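June 10, 2018

**Old wall cabinet stays in the Flemura reading room**

The large white cabinet in the Flemura reading room will not be taken out. The members decided this at their meeting in April, and the work on the room is now in its last part. The room opens again when the painting of the window side is finished.

The cabinet is built into the wall, and for many years it was used for everything which had no other place. Old newspapers were in it, board games with missing parts, and a coffee service that the house received as a present. The first plan was to remove it and to put metal shelves from the firm Brunner. The offer for this was 4000 euros, without the repair of the wall behind. Dela Bawa, who leads the work, asked then for a second offer, only for cleaning and repairing. It came to 3375 euros, and the members took it.

The carpenters from Zoltotus needed five days. They repaired the shelves, made two hinges new and gave the wood a fresh coat of paint. The door with the ribbed glass was the most difficult piece, says Bawa, as it did not close well since a long time. Its scalloped white trim and the small brass knob were kept. The open compartment in the middle was kept also, and a white table now has its place in front of the cabinet.

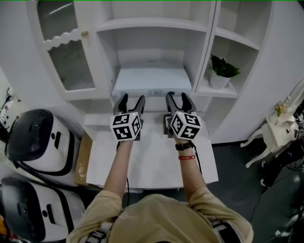
Marlina Hutapea would have preferred the metal shelves. She said at the meeting that ribbed glass collects dust in every line, and that the same people always have to clean it. She also finds that open shelves above the middle compartment are too high for the older readers, and she has asked for a small step with a handle. Bawa has promised to look for one before the opening.

The books are still in boxes in the hall. Senyo Antwi and Brigitta Wieser made a list of them during the spring and wrote down 384 titles, of which almost all will come back to the room. Double copies go to the school. The board games were given away, but the coffee service can still be picked up by anyone who wants it.

People who would like to help with carrying the boxes can leave their name with Kibet Muli at the entrance desk. Gloves are there, but please bring your own water. The toilets on the ground floor are open during the work, and the side door to the yard stays closed until the paint there is dry.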